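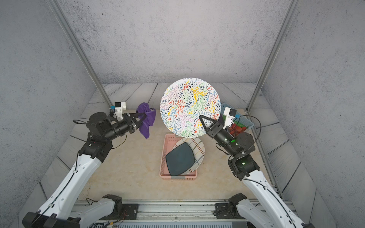
Imetti Rectangular Table Basket

The Imetti is a plain plastic basket for moving and holding dishes between the sink, the table and the cupboard. It is low enough to reach into from any side and long enough that a plate can lie flat in it with another on top. Most people who buy it use it on the counter for clean plates waiting to be put away. It also works as a fruit basket, a bread basket or a place to keep dish towels.

It comes in pink and light blue. Both colors are the same plastic all the way through, so a scratch does not show a different color underneath. The shade can vary slightly between production runs. If you need a matching group, order them together and we will pack from the same run.

Label strip

A gray label strip is available for the front edge. It is there for kitchens where several baskets look alike and each one has a job: clean plates, plates for the serving table, fruit, towels. Write on the strip with a grease pencil or put a paper sticker on it. Permanent marker will stay permanent, so test first if you plan to change the label later.

The strip is sold separately from the basket and can be fitted at any time. Dry the edge before fitting it. Grease from hands is the usual cause of a strip that will not hold, and a wipe with dish soap and water takes care of that.

What fits

Plates up to the size of a salad plate lie flat inside. Square plates sit well on top of round ones, and the corners give you something to get hold of when lifting them out. A mixed stack is fine as long as the widest plate goes in first and the smaller ones follow.

Large round plates and platters do not fit inside. Stand them in a plate rack behind the basket, or lay them on the counter. We do not recommend balancing a platter across the top of the basket while carrying it, even when it seems steady.

The basket is rated for six kilograms when carried. On a shelf or a counter it will take more, but the sides may bow out a little. Cups and glasses can go in if they are packed snugly with a cloth between them. Knives should go in a proper holder.

For fruit, use a basket that is kept for food and wash it between fills. Strawberries and other soft fruit should go in dry and in a shallow layer. Wet berries at the bottom of any basket will spoil first.

Using it for drying up

A common setup is one basket near the drying area and a towel within reach. Dry each plate, front and back, then lay it in the basket. When the basket is as full as you want to carry, take it to the cupboard and unload from the top.

Use a soft cloth on plates with painted or printed patterns — cotton terry is fine, and so is microfiber if it is clean. Grit in the cloth is what marks a glaze. Shake the towel out before you start and change it when it is damp through. If you stack patterned plates regularly, put a sheet of kitchen paper or a felt round between them. Plates with an unglazed foot ring will mark the plate below sooner or later without something in between.

Plates and towels are not included with the basket.

Cleaning and care

Wash by hand in warm water with ordinary dish soap. The basket can go in the top rack of a dishwasher, away from the heating element. Remove the label strip first. Do not use oven cleaner, acetone or scouring powder.

Fruit juice can leave a stain on the lighter surfaces if it is left overnight. A paste of baking soda and water removes most of it. Leave the paste on, wipe with a soft cloth and rinse. A stain that has been there for weeks may not come out fully, but it does not affect the plastic.

Keep the basket away from stove tops, oven doors and hot pans. It is not for use in a microwave. Do not leave it in direct sun for long periods, especially the pink, which fades sooner than the blue.

Check the basket now and then for cracks. A cracked basket should be taken out of use for dishes. We do not repair them.

Choosing between the Imetti and the Natberg

We also carry the Natberg, a deeper basket with a wider base. The Natberg suits pots, lids and mixing bowls. For flat plates it is less handy, as you have to reach down for the last ones. If you mostly handle plates and small dishes, take the Imetti. If you need to move the contents of a whole lower cupboard, take the Natberg. The label strip fits the Imetti only.

The Pusov plate rack stands on the counter and takes the large round plates that are too wide for the basket. It is listed on its own page with its own sizes.

Ordering

The Imetti is sold singly or in a carton of 16. Cartons are one color. For mixed colors, order singly, or ask us and we can usually make up a mixed box at the single price. Label strips come in packs of two.

We keep up to 2,000 baskets in stock at the warehouse, and most orders leave on the next working day. Large orders for schools, cafeterias and rental kitchens may be split between shipments. Tell us if you need everything to arrive together and we will hold the order until it is complete.

Check the baskets when they arrive. They are packed nested, with paper between them, and can stick together in cold weather. Bring the box indoors and let it warm up before pulling them apart. Twisting a cold stack is the easiest way to crack a rim.

Returns

Unused baskets can be returned in the original box. Baskets that arrive cracked or badly warped will be replaced. Send a note with the order number and say which color was affected. Small marks from the mold on the underside are normal.

Questions about cartons and large orders go to Nuria Tefera. For returns and replacement strips, ask for Anika Oyelaran.

Last updated: February 5, 2019

Contact | © Pangaribuan Kitchen Supply | Back to top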